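4. Setting up your Flimine water softener

4.1 Before you start
Turn off the water at the main valve. Not the one under the sink — the main one, wherever the last owner hid it.

4.2 Adding salt
1. Lift the lid and check that the brine tank is clean.
2. Pour in 2 bags of salt pellets. Rock salt will also fit, and you will regret it by February.
3. Close the lid.
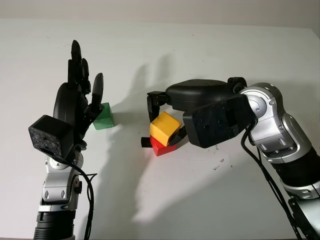

Note: Leave the float tube alone. It was set at the plant and does not need your opinion.

4.3 Setting the hardness
1. Hold SET until the display blinks.
2. Enter the installer code, 3829. Yes, it is the same on every unit.
3. Use the arrows to enter the hardness from your water test, in parts per million. If you skipped the test, enter 300 and book one soon.
4. Press SET again to save.

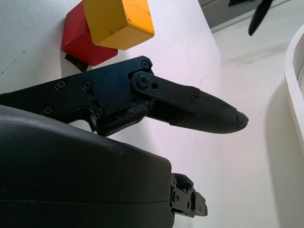 5. Set the clock. Regeneration starts at 2 a.m. and sounds like a cow in a bathtub, so a unit that thinks noon is midnight will make itself known at lunch.

Caution: Do not unplug the unit while it is regenerating. You will get salty coffee.

4.4 First rinse
Open the main valve a quarter turn and wait for the hissing to stop, then open it fully. Run a cold tap until the water is clear.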